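Gedwood Table Games – Set-up Guide
Section 2: Marking out your playing surface

This is my favourite part of getting started! All you need is a flat surface, a roll of blue painter's tape and a few spare minutes.

1. Wipe the surface with a dry cloth and let any damp patches dry fully.

2. Decide where your long line will go. It splits the surface into left and right, so stand at the players' end and have a good look before you commit.

3. Press down one end of the tape, pull out a short length and smooth it flat with your thumb. Keep going bit by bit – long stretches like to wander.

4. If the roll runs out halfway, start the next piece right at the end of the last one. A small overlap or a tiny step at the join is fine for play.

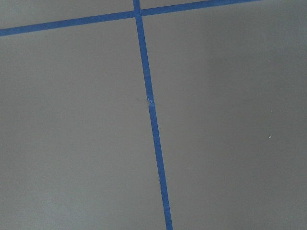 5. Lay the cross line next, towards the far end. It can run at a slant if you're playing the Long version (see page 11), and it makes the short throws wonderfully tricky.

6. Rub firmly over the spot where the two lines cross, then run a fingertip along every edge.

Note: Keep your tape lines in one colour. Score markers come in section 4, and they're much easier to spot that way.

Caution: Test the tape on a hidden corner first if the surface is painted or varnished. Peel it back slowly and low to the surface when you pack up.

Thanks to Svitlana Pylypenko for the slanted cross line – a brilliant addition!

Next: Section 3, Choosing your counters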